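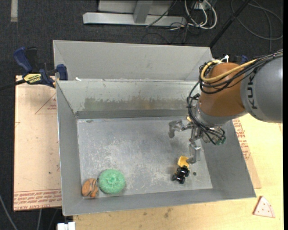
binside_tom
Question for anyone who has collected grasp examples with a two-bin setup. We are at 3000 logged attempts on the Opoku set and I am trying to decide whether to keep going with random drops or start placing the objects by hand. The arm picks from the front bin, releases over the back one, and when the front is empty the roles swap. The trouble is with things that end up close together down in a corner, like the striped donut and the green mesh scrubber. A toy vehicle sitting out on the flat bottom with space on all sides is an easy target and we have plenty of those. The corner pairs are where the model still picks a bad approach, and random drops don't give us enough of them.

Has anyone mixed placed and random starts in the same set? Did it hurt anything?

Forklow_fan
We did it last January on a different arm. Placed starts for one day a week, random the rest. The corner numbers came up. Nothing else got worse that we could measure. Keep a flag in the log for which is which, you will want to be able to split them later.

kestrelbench
I would not do it. Once a person puts the objects down by hand, you get the layouts that person thinks are hard. Those aren't always the ones the arm finds hard. We had a guy who always stood things up on end. The model got very good at things standing on end.

If you need more corners, tip the bin or change where you release. Our drop point was dead center for weeks and then we moved it to a random spot inside the rim. That fixed most of it.

binside_tom
Release point is already random, but only over the flat part of the base. I kept it away from the sloping walls so things wouldn't bounce out. Maybe that is too careful.

kestrelbench
Yes, that's your problem. Let it drop over the slopes. Things slide down and stop where the wall meets the base, and those are the cases you say you are short of. A few will end up on the table. Pick them up and carry on.

Forklow_fan
"Pick them up and carry on" is fine if someone is standing there. If you want to run overnight it's another matter. We lost a whole run because three objects were out of the bin by 9 p.m. and the arm spent the rest of the night trying to grab scratches on the metal.

low_torque
The scratches thing is real. Is your base scuffed up? Ours was, and the early model treated the lighter marks as objects. We were going to replace the bin, then decided to leave it and keep the failed grasps as negatives. After a while it stopped.

binside_tom
Scuffed all over, worst in the middle and toward the left. We do see empty grabs there. I had been throwing those attempts out as junk.

low_torque
Don't throw them out. An attempt that closes on nothing is an example too. If you only keep the good ones it has no way to learn what a bad one looks like.

mm_pallet
Agree with keeping them but cap them. We let the empties pile up until they were most of the set, and the policy got timid. It would hover and then not commit. Cutting them back to 35 percent was where it came right for us. Your number will be different.

kestrelbench
I'd put that down to the labels. Were you marking success from finger width only?

mm_pallet
Finger width, yes, at first. Thin things read as a miss. Then we went to a before and after picture of the bin. But we had the timid problem after that change too, so I don't think it was labels.

kestrelbench
Fair enough. I still wouldn't cap until I had checked the labels by hand on a couple hundred.

binside_tom
We label with before and after pictures. It works except for two things stuck together that come up as one. Those get marked as a success and I am not sure they should be. With soft items like the scrubber I can see it happening a lot in the corners.

Forklow_fan
Depends what the job is. If you need one item at a time, it's a failure. Give it its own label now. We had to go back through 17 sessions by hand to pull the doubles out and it took longer than collecting them did.

q_drawer
Side question. What are people using to log all this? We are on Trasska and it's OK, but it drops the force readings when the session runs long.

low_torque
Used Trasska, moved to Pronolov. Slower to set up. No dropped readings so far. You do have to name every object before you start, and it won't let you add one halfway through.

q_drawer
That would be a pain here, we swap objects all day. Thanks though.

mm_pallet
Split your sessions in Trasska and the force readings stay in. Not great, but it's free.

binside_tom
OK, plan for now. Release over the slopes, daytime only. Keep the empties, no cap until I have gone through some labels by hand. Doubles get their own label. I'll run a small batch of placed starts with a flag on Tuesday and keep it out of training until I can compare – I know kestrelbench doesn't like it.

kestrelbench
I don't, but if it's flagged it's your call. Have two different people do the placing at least.

Forklow_fan
Post the corner numbers when you have them. Both kinds, please.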